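Lavosness Home Help
Storage & Small Spaces

Smoked acrylic drawers: what do you keep in them so they don't look like a junk drawer with windows?

Posted by tinted_regret, June 10, 2021

I bought one of those see-through drawer organizers in the smoky gray-brown color, on the theory that tinted plastic would hide my sins. The listing said "discreet." The listing was written by someone who owns four paper clips. I can see every dead battery in there, only now they look moody.

It sits at the far end of a white table and everything else in the room is fairly plain, so the drawers get all the attention.

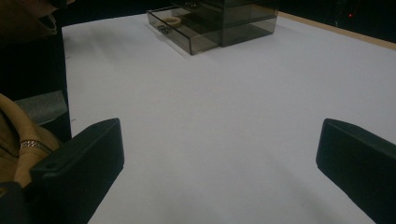

I have 524 square feet and no closet to speak of, so moving it out of sight would mean the bathtub. My current categories are hair ties, cables, coins, and a drawer for things I picked up while looking for something else. I also have a braided rope ring that I like and can't place. It's a decorative thing, or possibly a trivet, I threw out the tag. Does it go in a drawer, on top, or leaning against the front like it's waiting for a bus?

Also, the drawers get cloudy little scratches if you look at them wrong. Is that just life now?

dilgate_annex

Take everything out first. I mean all of it, onto the table. You will find that half of it has no business in a see-through anything. Ugly but necessary things (batteries, cables) go in a shoebox with a lid. What goes back in should be one kind of thing per drawer, and preferably one color family. Mine has thread in one drawer and stamps in the other and people think I have my life together.

Line the drawers. Cut a piece of plain paper or felt to fit the bottom. Your coins will stop sliding to the back every time you pull the drawer out, and the felt takes the scratching instead of the plastic.

For scratches you already have, I use the Fivis plastic polish, a dab on a soft cloth, small circles. If you go the sandpaper route, start no coarser than 3000 grit, keep it wet, and try it on the back panel. Skip window cleaner with ammonia, which can leave acrylic hazy or cracked. Dish soap and lukewarm water are enough for ordinary dust.

As for the ring, try it upright against the front before you decide. Pale rope looks good next to dark plastic, and you can tell in ten seconds if the size is wrong.

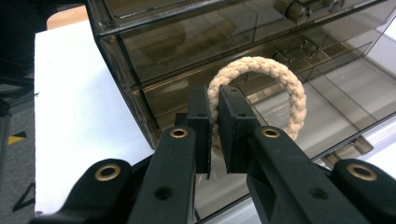 Beige braided rope ring held up in front of the drawers.

teixeira_basement

get a wooden one. had wood for years, can't see a thing in it, never cleaned it once

mossybracket

Seconding the felt. I'd put the ring flat on top with a small dish inside it for keys, mostly so you stop using the top for mail. Measure the dish first. I have returned two.

If it does turn out to be a trivet, please don't use it as one on top of the acrylic with a hot pan. I have a drawer unit with a permanent dimple in the lid and I would rather not discuss the soup.

Thread views: 106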